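Informe de avance del taller de reacondicionamiento de equipos
Para: Fundación Badero
Periodo: hasta finales de noviembre

Hola a todos:

Os debía este informe desde hace unos días y lo escribo por fin un viernes por la tarde, con el taller ya recogido y el café frío al lado. Voy a contaros cómo vamos con el dinero, con los equipos y con el espacio, más o menos en ese orden, y al final os dejo una lista de lo que nos falta.

Lo primero, las cifras, que sé que es lo que buscáis. El compromiso con vosotros era entregar 100 ordenadores revisados y funcionando antes de que acabe el curso. A día de hoy hay 80 sobre la estantería del fondo con su etiqueta verde, o sea, con memoria comprobada, disco borrado, sistema instalado y una tarde entera encendidos sin dar guerra. Los demás están en distintas fases de desmontaje, y de ellos hay 7 que me preocupan y de los que os hablo más abajo. Vamos bien de plazo, mejor de lo que yo me esperaba en septiembre, cuando llegó el primer palé y la mitad de las cajas traían los cables hechos una maraña imposible.

Del presupuesto llevamos gastados 2.608 euros en material. La partida gorda ha sido la de discos, como ya suponíamos, y después vienen la pasta térmica, las pilas de botón y los ventiladores. Los discos se los compramos a Dodness, que nos hizo precio por cantidad y nos los sirvió en dos tandas. La segunda tanda llegó con retraso y eso nos tuvo una semana casi parados, limpiando carcasas y ordenando tornillos (que también hacía falta, todo hay que decirlo). Con Yurchenko hemos trabajado para los consumibles: bastoncillos, alcohol isopropílico, bridas y bolsas antiestáticas. Ahí no tengo queja ninguna, llaman antes de venir y dejan las cajas dentro y no en mitad de la acera.

Hay un cambio en el presupuesto que os comenté por teléfono y que dejo aquí por escrito. Habíamos reservado una cantidad para comprar procesadores de repuesto y no la hemos tocado, porque hemos ido sacando piezas buenas de los equipos que no tenían arreglo. Me gustaría pasar ese dinero a memoria. Muchos de los ordenadores donados venían con un solo módulo, y con eso arrancan, sí, pero en cuanto abres el navegador y un documento a la vez empiezan a sufrir. Doblarles la memoria es lo que más se nota por lo poco que cuesta. Si os parece bien, me basta con un correo vuestro diciendo que adelante.

El espacio. La sala de Brilia nos ha venido estupenda — mucho mejor que el sótano del año pasado, donde no había manera de leer un número de serie sin la linterna del móvil en la boca. Tenemos mesas altas, enchufes a los lados y una puerta que cierra con llave. Lo único malo es la calefacción, que se apaga a las seis, y a partir de esa hora trabajamos con el abrigo puesto. He preguntado si se puede cambiar el horario y me han dicho que lo miran. Mientras tanto hemos adelantado los turnos, y los miércoles empezamos después de comer.

La forma de trabajar también ha cambiado un poco. Al principio cada persona cogía un ordenador y lo llevaba de principio a fin, lo cual es muy bonito, pero se nos juntaban cinco equipos abiertos esperando el mismo destornillador. Ahora vamos por puestos: uno abre y sopla el polvo, otro revisa placa y memoria, otro instala. Se pierde algo de gracia y se gana mucho orden. Eso sí, en cuanto alguien lleva unas semanas le cambio de puesto, que si no se aburren, y además me interesa que cualquiera sepa hacer cualquier cosa. También hemos puesto una hoja pegada a cada carcasa donde se apunta lo que se ha hecho y lo que queda. Parece una tontería y nos ha ahorrado un montón de «¿y este por qué no enciende?».

Sobre los equipos atascados: tres no pasan de la pantalla de inicio, dos se apagan solos y los otros dos hacen una cosa distinta cada día. Sospecho de las fuentes de alimentación en los que se apagan, y ya tengo un par de repuesto apartadas para probar. Si no salen adelante, los despiezo y tiramos de los equipos de reserva que nos quedan, de modo que el compromiso con vosotros no corre peligro. Prefiero no dedicarles más tiempo del razonable.

Lo que nos haría falta de aquí al próximo informe:
Vuestro visto bueno al cambio de partida para comprar memoria.
Dos pulseras antiestáticas más, las que hay están muy dadas de sí.
Una lámpara con brazo para la mesa de placas.
Confirmar fecha para la recogida, a ser posible en diciembre y por la mañana.

De los ratones y teclados os escribo aparte, que estamos todavía probándolos uno a uno y hay de todo.

Y ya que me preguntasteis en la última reunión qué es lo más delicado de todo el proceso, os diría que el zócalo del procesador, sin dudarlo. Es donde más despacio vamos y donde no dejo que nadie trabaje con prisa — un contacto doblado y adiós placa. Lo que repito a todo el que se sienta en ese puesto es que mire primero cómo está el cierre: en la placa Dell de la foto el marco metálico está levantado, con el procesador puesto en su sitio, y así no se mueve el equipo de la mesa ni se le da la vuelta para nada. Antes de cerrar se comprueba que asienta plano, se baja el marco y solo entonces va la palanca, sin forzar. Los bancos de memoria quedan justo a los lados, así que los módulos los dejamos para después, con el zócalo ya cerrado y las manos más tranquilas. 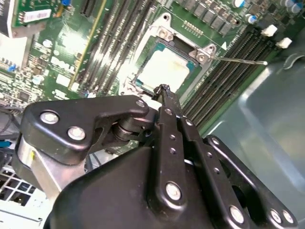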